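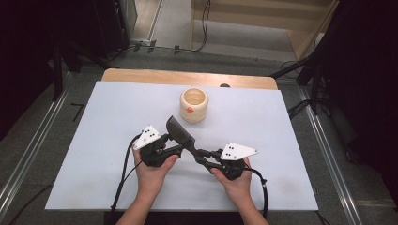

Can a portable charger replace a wall unit for someone who drives a plug-in hybrid every day?
For a battery of ordinary hybrid size, a good portable unit on a 240-volt outlet will do the job overnight, and the Vistton Mevside is good enough to be left plugged in all year.

Vistton Mevside portable charger: long-term review

The Mevside is a Level 2 charger with a control box in the middle of the cable. It comes with two supply plugs, one for a household 120-volt outlet and one for a 240-volt dryer-type outlet. Current is set with a button on the box and stays set after a power cut. The older Vistton model went back to its lowest setting every time the supply dropped.

I bought mine at the Hisby store for $355 and have used it since October on a plug-in hybrid sedan. The garage outlet is on its own circuit. Charging normally starts at 11 p.m. using the timer in the car, as the charger's own timer offers only a delay in whole hours and has to be set again each night.

Over 197 sessions, 6 stopped early. Four of those were on the 120-volt plug, on a circuit shared with a freezer, and I don't hold them against the charger. The other two showed a temperature warning at the supply plug during a hot spell. Turning the current down one step cleared it.

The cable is the weak point. It is thick, stiff in cold weather, and holds the shape of its last coil. The supply side is also short, so the box hangs from the outlet unless you fit a hook. Vistton sells a bracket separately. It should be in the carton.

The display shows current, session time and energy delivered. Energy readings ran roughly 2 percent above those of the meter on my circuit. There is no app and no network connection.

Compared with the Sánchez unit I used before, the Mevside runs cooler at the plug and has a better latch on the connector. The Sánchez has the more flexible cable and a proper carrying case. Drivers who take a charger along on trips may prefer it. For a fixed spot in a garage, I would buy the Mevside again, with the bracket.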